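4. O provisório doméstico: material e resultados

4.1 Constituição do corpus

A literatura sobre a organização da casa tem uma confiança comovente nos móveis. Supõe-se que a gaveta guarda, que a estante expõe e que a mesa serve para comer, e daí se deduz um morador que consulta essa divisão de tarefas antes de pousar as chaves. Nosso interesse é o que acontece no intervalo, quando um objeto já saiu do lugar de uso e ainda não chegou ao lugar de guarda. Chamamos esse intervalo de provisório doméstico, embora vários participantes tenham preferido expressões que a revista não publicaria.

O questionário foi enviado a 1000 domicílios de Farkorell e do distrito vizinho de Drollow. Responderam 600, e 300 aceitaram manter por quatro semanas um diário em que cada objeto deixado fora do lugar era anotado com a justificativa do morador. A taxa de adesão nos surpreendeu, dado que pedíamos às pessoas que documentassem a própria bagunça e a entregassem a desconhecidos por escrito. Ao final, e descontados os registros ilegíveis, o corpus ficou com 1104 entradas. Uma delas diz apenas “tudo” e foi mantida.

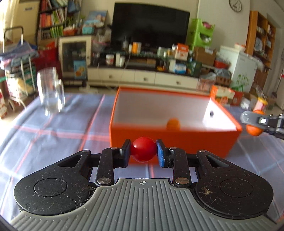 Farkorell, maio de 2024

A data corresponde ao fechamento da codificação, feita por duas pessoas que trabalharam em separado e depois discutiram os casos divergentes. A discussão mais longa envolveu um guarda-chuva aberto numa banheira, que uma codificadora classificou como “secagem” e a outra como “abandono”. As duas tinham bons argumentos. Prevaleceu “secagem”, por cortesia com o morador, e o guarda-chuva voltou a aparecer no mesmo diário, na mesma banheira, três semanas depois.

Cada entrada recebeu um código de lugar, um de objeto e um de justificativa. Os dois primeiros deram pouco trabalho. O terceiro exigiu sucessivas revisões da grade, já que os participantes justificam o provisório com uma riqueza verbal que reservam, ao que parece, para essa finalidade. Expressões como “já vou”, “é só até amanhã” e “isso é do seu pai” tiveram de ser tratadas como categorias próprias. A última cobre objetos de todo tamanho, inclusive um motor de popa.

4.2 A caixa como adiamento

O recurso mais frequente para lidar com o provisório é colocá-lo dentro de alguma coisa. Em princípio, a caixa resolve: reúne o que estava espalhado e devolve a superfície ao uso. Nos diários, porém, o ato de encaixotar raramente encerra o episódio. A entrada seguinte costuma registrar a própria caixa como objeto fora do lugar, agora com a vantagem de ninguém saber bem o que há nela.

Kostiuk (no prelo) propôs para esse fenômeno o nome de “mobília involuntária”, a partir de observações feitas em apartamentos pequenos do bairro de Sleiman. Segundo Vasylyna Kostiuk, uma caixa de papelão passa a ser mobília no momento em que alguém apoia nela uma xícara. O critério é severo e, aplicado aos nossos dados, aumentaria de modo considerável o patrimônio mobiliário de Drollow. Adotamos uma versão mais branda, que exige dois usos em dias diferentes, o segundo deles sem hesitação.

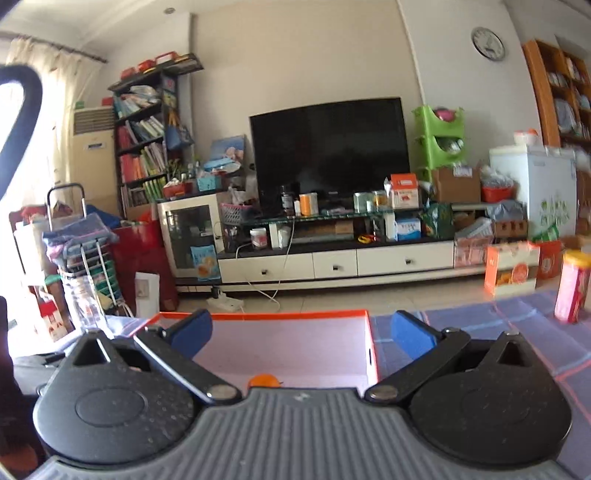
Mesmo com essa prudência, a conversão é rápida. Nos domicílios com crianças, a caixa vira garagem, palco ou cama de gato antes que os adultos decidam onde ela deveria ficar, e a partir daí qualquer decisão adulta passa a ser tratada como despejo. Uma participante anotou que a caixa das contas de luz tinha sido requisitada para um hospital de bonecas e que as contas, desde então, estavam “em observação”. Pagou-as com atraso e anexou ao diário o comprovante da multa, que agradecemos e não soubemos como codificar.

Nos domicílios sem crianças, o processo é mais lento e menos confessado. O vocabulário muda: fala-se em “triagem”, em “sistema”, em uma ocasião em “arquivo intermediário”. O arquivo intermediário ficava debaixo da pia. Convém registrar que esses participantes escreveram as entradas mais longas do corpus e também as mais ofendidas quando, na entrevista de devolução, usamos a palavra “monte”.

4.3 A mesa e seus direitos adquiridos

A mesa de refeições concentra mais entradas do que qualquer outro lugar da casa, à frente da cadeira do quarto, que muitos leitores teriam indicado como favorita. Nós mesmos a tínhamos indicado, na versão do projeto submetida ao fundo Burkden, com uma segurança que hoje preferimos não citar.

A explicação mais simples seria a área disponível, mas ela não se sustenta bem. Mesas dobráveis e mesas para oito pessoas acumulam justificativas em proporções parecidas, e um balcão largo ao lado da mesa não a alivia em nada. O que os diários sugerem é uma questão de passagem. Tudo o que entra na casa cruza a mesa em algum ponto, e nela o objeto pode ser visto por outra pessoa – que, espera-se, vai guardá-lo. A espera é recíproca. Em um dos domicílios, dois irmãos anotaram em diários separados o mesmo carregador, cada um atribuindo ao outro a iniciativa de retirá-lo, durante as quatro semanas inteiras.
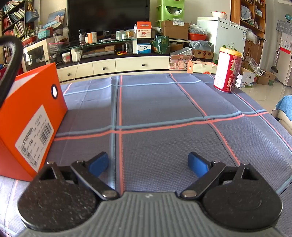 A hora da refeição deveria funcionar como prazo, e em alguma medida funciona. Antes do jantar há um pico de remoções, seguido de um pico quase simultâneo de depósitos no sofá. Depois do jantar o movimento se inverte com notável disciplina. Chamamos esse vaivém de maré, termo que um dos pareceristas considerou “literário” e que mantivemos depois de procurar, sem entusiasmo, um equivalente mais técnico.

A toalha merece uma palavra à parte. Nas casas que a usam todos os dias, os moradores a mencionam como parte do problema e como parte da solução, às vezes na mesma frase. Trocar a toalha obriga a levantar tudo, o que explicaria a regularidade com que a troca é adiada. Três participantes relataram ter posto a toalha limpa por cima da outra, deixando entre as duas um envelope, uma régua e, no terceiro caso, uma fatia de queijo. Não fizemos perguntas adicionais.

4.4 Objetos sem par e objetos que rolam

Resta um grupo pequeno e teimoso, que resistiu à grade até a última rodada: peças avulsas, tampas de potes extintos, brinquedos miúdos e bolas. Não têm lugar de guarda reconhecido, e o morador que os encontra tende a fazer com eles o que fez da vez anterior, ou seja, transferi-los para uma superfície um pouco mais alta. As bolas acrescentam a isso uma mobilidade própria e aparecem nos diários com o verbo na voz ativa: “desceu”, “voltou”, “fugiu de novo”. É a única classe de objeto à qual os participantes atribuem intenção com regularidade, se excetuarmos as impressoras.

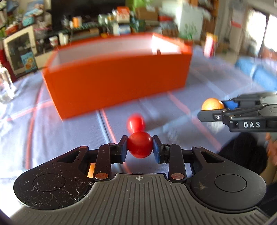
Figura 4. Bola vermelha brilhante, com um segundo objeto vermelho logo atrás.

A entrevista de julho, prevista para a metade dos domicílios que mantiveram o diário, retomará esse grupo com perguntas sobre a decisão de descarte. No piloto, a resposta mais comum à pergunta “por que não jogar fora?” foi um silêncio curto, seguido da mudança do objeto para outro cômodo. Incluímos na grade um código para esse gesto e outro para os casos em que o entrevistador saiu da casa levando a peça no bolso, a pedido do morador. A gaveta da nossa sala de reuniões está sendo inventariada à parte.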